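Evaluación del kit Boltik de pinzas manuales para demostraciones de plegado de ropa

Informe de proyecto. Asignatura: Automatización y Sistemas de Manipulación
Autora: Roswitha Leitner
Entregado el 14 de agosto de 2025

1. Motivo del trabajo

El proveedor Oltar alquila por semanas un kit llamado Boltik: dos pinzas de mano con cámara, un cargador y acceso a un programa que convierte las grabaciones en datos de entrenamiento. Según el folleto, cualquier persona puede producir en su casa demostraciones «listas para aprender» sin formación previa. El folleto no define «listas» y el comercial tampoco supo hacerlo cuando se lo pregunté por escrito. El objetivo de este informe es comprobar si el kit cumple lo que promete con una tarea doméstica corriente, doblar ropa, y si a un laboratorio universitario le compensa pagarlo.

2. Método

Trabajé con prendas de tres tipos: camisetas, toallas y vaqueros. Cada intento empezaba con la prenda extendida y terminaba cuando quedaba doblada según la ficha correspondiente. Grabé 236 intentos durante 6 sesiones, siempre con las dos pinzas. Después subí el material al programa y anoté qué intentos aceptaba, cuáles rechazaba y con qué explicación, cuando la había.

No entrené ningún modelo. Oltar publica en su web curvas de aprendizaje muy favorables, pero no indica con qué prendas ni en qué condiciones se obtuvieron, así que no las he utilizado.

3. Resultados

Las toallas dieron pocos problemas. El programa aceptó casi todos los intentos y el movimiento se aprende pronto. Con las camisetas la cosa empeora – el tejido fino se escapa si se cierra la pinza con prisa – aunque con algo de práctica se llega a un ritmo razonable.

Los vaqueros son otro asunto. El dobladillo y la cintura acumulan varias capas de tela, y la pinza tiende a coger solo la de arriba. El manual recomienda «aproximarse con naturalidad al borde», consejo que no me sirvió de nada. Tuve que probar por mi cuenta varios ángulos de entrada hasta dar con uno que funcionara con cierta regularidad.

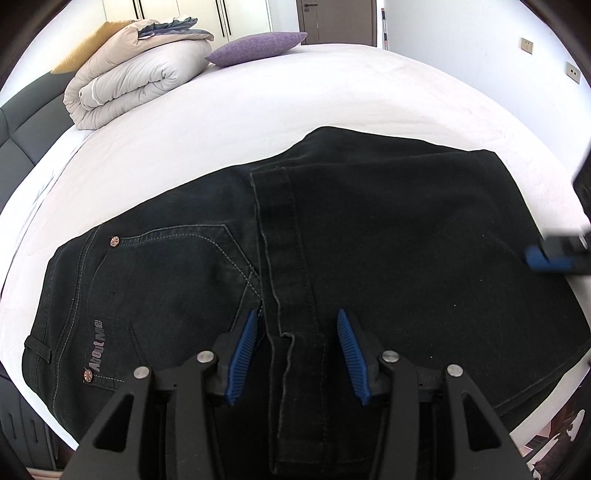
Tampoco ayuda el color. En la tela negra el programa perdía la referencia con más frecuencia que en las prendas claras, y el mensaje de error era siempre el mismo: «seguimiento insuficiente». De los intentos rechazados, 70 eran de vaqueros. No puedo separar cuánto se debe al color y cuánto al grosor, porque no disponía de vaqueros claros. Es una limitación de mi diseño y habría que repetir la prueba.

El cansancio merece mención aparte. El folleto habla de jornadas largas «sin esfuerzo», pero a mí me dolía la muñeca antes de terminar cada sesión. Puede que otra persona aguante más. En cualquier caso, el fabricante debería dar el peso de las pinzas en la hoja técnica, y no lo da.

4. Comparación con otras opciones

Consulté la documentación de Hondus, que vende un producto parecido, y la del soporte abierto Oosthuizen, que se monta con piezas impresas. Ninguno de los dos pasó por mis manos, de modo que solo comparo papeles. Hondus detalla mejor los motivos de rechazo. Oosthuizen exige montaje y calibración, pero deja los datos en un formato que se puede abrir sin cuota mensual. En Boltik, los datos en bruto se descargan solo con la tarifa superior, algo que aparece en la página 4 del contrato y en ningún lugar del folleto.

5. Valoración

El equipo funciona y el montaje es rápido. Eso se lo reconozco. Lo que no veo justificado es el precio del servicio, que descansa en un filtro automático cuyo criterio no se explica. Revisé a mano parte de los rechazos y varios me parecieron intentos correctos. También encontré aceptados que yo habría descartado, con la prenda torcida al final.

Para una práctica de curso, alquilarlo una semana puede tener sentido. Para un proyecto más largo recomendaría pedir antes los criterios del filtro por escrito y una prueba con las prendas propias. Oltar anuncia una versión nueva para enero; hasta que haya datos independientes, mantengo las mismas reservas.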